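Die App, die mich ordentlich machen sollte

2018-09-21

Seit Mai habe ich ein Abo für Clerik. Wer es nicht kennt: Man erfasst seinen gesamten Hausrat, jedes Ding bekommt einen Eintrag, einen Ort und eine Häufigkeit, und am Ende soll das Programm einem sagen, wovon man sich trennen kann. Meine Schwester hat es mir empfohlen, und weil ich ihr im Frühjahr ziemlich lange von meinem Kellerabteil vorgejammert hatte, konnte ich schlecht ablehnen.

Ich bin bei solchen Sachen misstrauisch. Ich habe schon zwei Aufräumbücher gelesen und beide hinterher ins Regal gestellt, quer auf die anderen Bücher, wo sie immer noch liegen. Das Prinzip ist jedes Mal dasselbe: Jemand hat in seinem eigenen Leben eine Methode gefunden, die zu seinem eigenen Leben passt, und verkauft sie dann an Leute mit Kindern, Fahrrädern und einer Dachschräge.

Clerik behauptet, anders zu sein, weil keine Methode dahinterstehe, nur Daten. Das steht wörtlich so auf der Startseite. Schon da hätte ich stutzig werden können. Daten sind ja auch nur das, was ich abends um halb elf müde in ein Feld getippt habe.

Die ersten zwei Wochen waren trotzdem ganz unterhaltsam, das gebe ich zu. Man geht mit dem Telefon von Schublade zu Schublade und trägt ein. Küche, Flur, Bad. Für die Küche allein kam ich auf 433 Einträge, und da waren die Gewürze schon zusammengefasst. Nach dem Wohnzimmer waren es 900, und die App gratulierte mir mit Konfetti. Ich weiß bis heute nicht, wozu man mir da gratuliert hat. Dass ich viel besitze? Dass ich einen Sonntag lang nicht draußen war?

Dann kam der Teil mit den Vorschlägen. Clerik fragt einen bei jedem Gegenstand, wann man ihn zuletzt benutzt hat, und bildet daraus einen sogenannten Bindungswert. Was unter einen bestimmten Wert fällt, wird orange. Orange wurden bei mir: der Feuerlöscher, das Fieberthermometer, der Christbaumständer, sämtliche Reisepässe und das gute Tischtuch. Grün blieb dagegen ein Flaschenöffner mit Werbeaufdruck, von dem ich weder weiß, woher er stammt, noch warum er besser ist als die anderen drei. 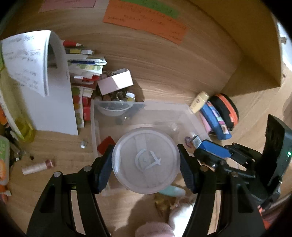
Man kann die Werte natürlich von Hand ändern. Nur habe ich dann irgendwann eine Liste, in der genau das steht, was ich vorher schon dachte -- und dafür zahle ich monatlich.

Was mich am meisten gestört hat, war aber die Sprache. Gegenstände »belasten«, Schubladen sind »blockiert«, und wer zwei Scheren hat, hat einen »Doppelbestand«. Ich habe fünf Scheren. Eine liegt in der Küche, eine beim Nähzeug, eine im Schreibtisch, eine ist für den Garten, und die fünfte ist die, die man findet, wenn man die anderen vier sucht. Das System funktioniert seit Jahren. Würde ich vier davon weggeben, hätte ich rechnerisch Ordnung und praktisch jeden Tag schlechte Laune.

Es gibt zu dem Thema inzwischen auch Vorträge. Im Gemeindesaal sprach neulich Agathe Gautier, die sich Raumberaterin nennt und offenbar nach der »Trorville-Methode« arbeitet. Ich bin hingegangen, zum einen aus Neugier und zum anderen, weil es regnete. Frau Gautier war sympathisch, das will ich ausdrücklich sagen, und sie hat einiges erzählt, bei dem ich genickt habe. Zum Beispiel, dass die meisten Leute erst die Kisten kaufen und dann überlegen, was hinein soll. Erwischt. In unserem Abstellraum stehen sechs Kisten von Bevex ineinander, mit Deckel, davon zwei mit Rollen, alle leer. Die waren im Angebot.

Weniger überzeugt hat mich die Rechnung mit den Quadratmetern. Jeder Quadratmeter Wohnung koste Miete, also koste auch jedes Ding, das darauf steht, Miete, also zahle man für die Fonduegabeln jeden Monat aufs Neue. Das klingt schlüssig, bis man kurz darüber nachdenkt. Meine Miete wird nicht kleiner, wenn die Fonduegabeln weg sind. Die 932 Euro gehen jeden Monat ab, mit Gabeln oder ohne. Ich hätte dann nur ein leeres Stück Schublade, und wie ich uns kenne, läge da nach vier Tagen ein Ladekabel.

Ich habe mich in der Fragerunde gemeldet und genau das gesagt, vermutlich etwas zu ausführlich. Die Antwort war, es gehe um die gefühlte Miete. Na gut. Gegen gefühlte Miete kann man nichts einwenden.

Zu Hause hält man von alledem wenig. Mein Mann hat sich geweigert, sein Werkzeug erfassen zu lassen, und der Große hat sich in der App ein eigenes Profil angelegt und seine Schwester als Gegenstand eingetragen, Häufigkeit der Nutzung: selten. Bindungswert orange. Das war der einzige Moment, in dem wir alle zusammen über Clerik gelacht haben, und ich würde ihn auf der Habenseite verbuchen.

Ein bisschen was ist trotzdem hinausgekommen, und zwar im Wortsinn. Ich habe zwei Säcke Kleidung weggebracht, eine Lampe verschenkt und die alten Farbeimer endlich zum Wertstoffhof gefahren. Nur hat mir das alles nicht die App gesagt. Die Farbeimer habe ich nie eingetragen, ich bin über sie gestolpert. Und die Kleidung war fällig, das wusste ich seit dem vorletzten Winter.

Vielleicht liegt da auch mein eigentlicher Vorbehalt. Solche Programme tun so, als fehle einem die Übersicht. Mir fehlt sie nicht. Ich weiß ziemlich genau, was bei uns herumliegt und dass der Sandwichtoaster seit dem Umzug nicht mehr an war. Was mir fehlt, ist ein freier Samstag und die Lust, ihn mit dem Sandwichtoaster zu verbringen. Beides steht in keinem Abo-Modell, auch nicht in der Premiumstufe, mit der man die Räume farbig hinterlegen kann.

Gekündigt habe ich vorgestern. Man muss dafür drei Seiten durchklicken und auf der letzten begründen, warum man geht. Zur Auswahl standen »Ich habe mein Ziel erreicht«, »Mir fehlt die Zeit« und »Sonstiges«. Unter Sonstiges waren zweihundert Zeichen erlaubt. Ich habe die Scheren erwähnt und bin nicht bis zum Ende gekommen.

Meine Daten könne ich als Tabelle herunterladen, hieß es danach noch, 30 Tage lang. Das habe ich gemacht, man weiß ja nie. Die Datei liegt jetzt auf dem Desktop zwischen den Steuersachen und einem Ordner namens »Neuer Ordner (2)«.

Falls jemand Kisten mit Rollen braucht: Ich gebe die zwei gern ab, die anderen vier vorerst nicht. Und wer mit der Trorville-Methode länger als ein halbes Jahr durchgehalten hat, darf mir das gern unten in die Kommentare schreiben -- am liebsten mit der Angabe, wo bei euch der Christbaumständer steht.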